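Home Services Help Center FAQ Contact

Sorting and Clearing Small Kitchen Tables: Frequently Asked Questions

December. By Aino Seppälä, Grostside Household Guides

We use cookies to remember your language settings. Accept | Manage

What counts as a small kitchen table on this page?

A table that takes one cloth and is used mainly for putting things down. If the table is also where you eat, follow the same order of work and finish before the meal.

What should come off the table first?

Wrappers and empty packets. They take up the most area for the least value. Flatten each one and check inside before discarding it, as small parts and printed instructions tend to stay behind in the fold.

Do I need to empty the whole table before I start?

No. Work from one edge to the other and leave heavy or breakable items where they stand until the light ones are gone. A glass jar can stay in a back corner while the rest is sorted.

Where should the bin go?

On the floor beside the table, within arm's reach, with the lid off. An open bucket does the same job. Do not stand it on a chair.

Is crumpled packaging recyclable?

It depends on the material and on your local rules. Paper and card are usually accepted clean and dry. Thin plastic film is often refused in household collections. Wrappers that combine foil and plastic generally go in the general waste.
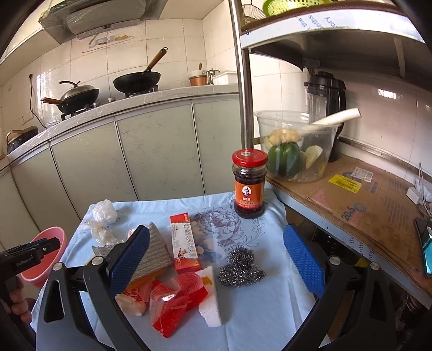
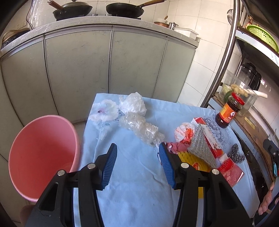

The chili sauce has a red lid in both views.

Grostside, December

How do I store steel wool and mesh scourers?

Dry, and away from the cloth. Damp steel wool leaves rust marks that ordinary detergent will not remove. Shake out loose strands over the bin, then keep the scourers in an open dish near the sink. A closed tub holds moisture and shortens their life.

Can scourers and food packets share a table?

For the length of the sort, yes, if the packets are sealed. Broken strands of wire are hard to see on a patterned cloth – wipe under the scourers before any food goes back.

What about medicine boxes?

Take them out of the kitchen. Heat and steam from the stove are bad for most tablets and powders. Check the expiration date, keep the leaflet with the box, and return expired medicine to a pharmacy that accepts it.

Should I keep bubble wrap?

Keep one folded bundle if you mail things or store glassware. Discard any length where most of the bubbles have gone flat.

Does an opened jar of chili sauce need the refrigerator?

Follow the label. Wipe the rim and thread before closing, or the lid will stick.

How should the tablecloth be cleaned?

Lift it by the corners, fold it inward and shake it outside. Pale cloths show oil quickly, so treat spots before washing. Test any stain remover on the hem first.

How long does the job take?

Allow 20 minutes for the table and 8 more for the cloth and the floor under it. Countertops are covered in a separate guide by Kamil Šimek.

Who do I contact about an error on this page?

Write to Marcela Charvát at the Grostside help desk and quote guide number 1758.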